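**Bench inspection, Room 31, Zekville teaching lab**
Inspected by: Kyrylo Koval
Reviewed by: Eleni Đorđević
Period: April
Status key: OK / ACTION / N/A

**1. General**

- [x] Exits and aisles clear. OK
- [x] Eyewash flushed, flow steady on both sides. OK
- [ ] Extinguisher tag current. ACTION. Tag is unreadable. Replace it and initial the new one.
- [x] Spill kit sealed and stocked. OK
- [x] Emergency contact sheet posted by the door. OK

**2. Glassware**

- [x] Round-bottom flasks checked for star cracks at the base and chips at the lip. OK
- [x] Cork rings sized to the flask. OK. The old Meleck rings crumble at the inner edge. Two discarded.
- [ ] Damaged glass in the marked bin. ACTION. Bin is over the fill line. Empty before next use.
- [x] Flasks stored on rings or in racks, none lying loose in drawers. OK

Comment (E.Đ.): Item 2.2, order from Papadopoulos this time. Same diameter, thicker disc.

**3. Balance and weighing area**

- [x] Balance level, bubble centered. OK
- [x] Check weight within tolerance. OK
- [ ] Pan and draft shield clean. ACTION. Residue in the left door track.
- [x] Capacity label legible (3000 g). OK

**4. Solids transfer**

- [x] Spatulas clean and straight, no pitting on the scoop. OK
- [x] Flask upright and supported before powder is added. OK
- [x] Scoop brought close to the neck before tipping. OK
- [x] Small portions only. OK. A heaped scoop catches on the lip of a narrow neck.
- [x] Dark cover under the work for pale powders. OK. Spills show up at once and the cloth can be folded inward for disposal.
- [ ] Powder funnel within reach. ACTION. Stored in the Allitlow cabinet across the room. Move to drawer 5.
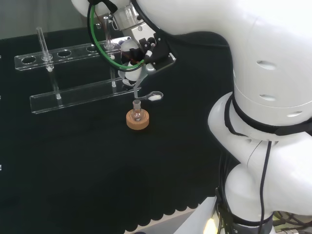

*Item 4: white powder on a metal spatula at the mouth of the flask. Cork ring on black cloth.*

Comment (K.K.): Black cloth is acceptable for dry work. Remove it before any solvent is opened, and do not shake it out over the sink.

Comment (E.Đ.): Agreed. Add cloth changes to the weekly sheet.

**5. Labels and storage**

- [x] Containers show name, hazard and date opened. OK
- [ ] 400 mL wash bottles relabeled. ACTION. Marker has rubbed off on the acetone bottle.
- [x] Desiccator lid greased, seal complete. OK
- [N/A] Refrigerator log. Unit out of service.

**Open actions**

| Item | Owner |
|---|---|
| Extinguisher tag | Koval |
| Glass bin | Koval |
| Balance door track | Đorđević |
| Funnel to drawer 5 | Koval |
| Wash bottle labels | Đorđević |

Recheck open items before the next class block. Initial each line when closed.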